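Workplace Organization and Room Care
Handout 4: The shared workroom – ceiling, bench and screens
Prepared by Bogumił Mazurek
Version of Mar 8, 2020

Before you read this handout, please finish the exercise from Handout 3 (the storage cabinet). We will use the same inspection sheet, only with new rows. Students who missed the last meeting can copy the sheet from a colleague. It has 18 rows and you should fill all of them, also when the answer is "nothing to do".

4.1 What we mean by a shared workroom

In this course a shared workroom is a room where several people work at the same furniture at different hours. A classroom is not a workroom in this sense, and a private office is also not one. The typical workroom has one long bench or a few tables, some screens and keyboards which stay in place, and small things which people bring and take away.

The difficulty with such a room is that each user sees only his or her own place. A person who sits at one end of the bench for two hours knows this end very well. The other end, the floor under the bench and the ceiling are not looked at. For this reason we inspect the room in a fixed order, from the top to the bottom and from the door inward.

4.2 The ceiling

Many students begin with the bench, since it is in front of them. Please begin with the ceiling. Dust which falls from a vent or a light rail lands on the bench, and if you wiped the bench first, you will wipe it again.

A ceiling made of tiles is easy to check. Walk slowly along the room and look for stains, for tiles which do not sit flat, and for gaps in the seams. A brown ring on a tile usually means water from above, and it must be reported, also when it looks old. Do not lift a tile by yourself.

The air vent should be looked at from directly below. The slats collect gray dust, and on a gray vent this is hard to notice from the side. Write in the sheet whether the slats are clear. Cleaning them is a job for the building service, with a proper ladder.

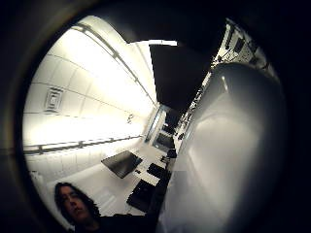
Track lighting needs a little more patience. A rail carries many small fittings, and one which is turned the wrong way is easy to miss. Switch on all the lights and follow each rail from one end to the other. Note every fitting which stays dark. Then sit down at the bench and look at the screens – if a lamp is reflected in the glass, the fitting should be turned, and this goes in the column "adjust", not in the column "repair".

4.3 The long bench

A pale bench top shows dirt quickly. Some people complain about this, but for our purpose it is good, because you see what must be wiped. Move the keyboard to one side, wipe the free part, let it dry, and move the keyboard back. Do not wipe around the things. After a month of wiping around you will find a clear outline of each object.

For the top we use a cloth which is damp and well pressed out. In the training room at Zorkuvow they use a Clirkumex cloth, but any soft cloth without loose threads is acceptable. Use one side for the bench and the other for the legs, and never the reverse.

Leave a free place of at least 33 centimeters in front of each keyboard. It is needed for the notebook and for the forearms.

4.4 Screens and keyboards

Turn the screen off before you clean it. On a dark screen the fingerprints are visible, on a bright one they are not. Wipe with a dry cloth first. Hold the screen with the other hand from behind, so that it does not tilt more.

A black keyboard looks clean for a long time, and this is misleading. Turn it over above a sheet of paper and tap it gently. Then wipe the keys in rows. Return every keyboard to the screen it belongs to. If the places are not marked, ask before you move anything.

4.5 Case for discussion

Varma and Joris share one bench. Varma works in the morning and turns the screen toward the window side. Joris comes in the afternoon and turns it back. Both say that the other one leaves the place in disorder. Please prepare short answers:

– Is this a problem of cleaning or of agreement?
– Which rule would you write on the wall, in one sentence?
– Who should inspect the ceiling in this room, and how often?

4.6 Homework

Choose one workroom in your building and inspect it with the sheet. Reserve roughly 3 hours, with the writing included. Ask permission first, and put every chair back where it stood. The sheets will be collected at the first meeting in April.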